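Subject: House rules for hand-held gripper sessions -- what are yours?

sarla_agarwal
We've been collecting tabletop demos with hand-held grippers since November and I finally typed up our rules. One page, stuck by the door! The main ones:
- wipe the lens and the finger pads before every session
- open and close the jaws fully once at the start of each clip
- no names, letters or screens within reach of the camera
- if you fumble, carry on and tag it afterwards
We went through 1,546 clips last month and binned 87, nearly all for skipping the second rule. What would you add?

barkon_itzel
Love this. I'd add a speed rule. New people go far too fast, and the tracking hates it.

apostolos_p
Good list, but I disagree on fumbles. At Wondcombe we stop and bin them. A dropped cup teaches the policy to drop cups.

sarla_agarwal
Only if you leave it untagged! A drop followed by a clean pick-up is some of the best stuff we have -- recoveries are so hard to get on purpose.

apostolos_p
Fine if your tags are reliable. Ours weren't.

L_Koubek
Can I put in a word for clutter? Our old rule was a bare table and it held us back for ages. Now it's a patterned cloth, bottles and cups lying any way up, and the ordinary stuff left at the back. Much better variety.
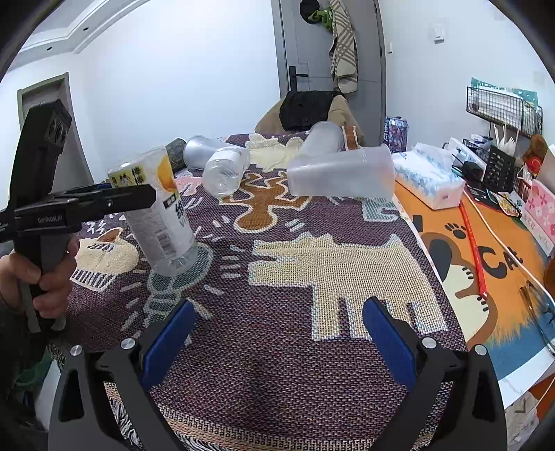 How often should the gripper be recalibrated? At the start of each day, and again after any knock or pad change.

dayana.b
Agree with Ludmila on clutter, with one limit: write down the layout and change it every 200 clips. We let one run on at Rawat and had 155 clips from the same spot before Tuesday lunch. Dull data.

apostolos_p
That one I'll happily steal. Still binning my fumbles though.

barkon_itzel
Sarla, could you post the page itself when the speed rule is in? I'd like to print it for our lot.

sarla_agarwal
Will do, probably tonight. Clutter and layout rules are going in too!

Contact the moderators | Copyright Vandine Forums | Back to top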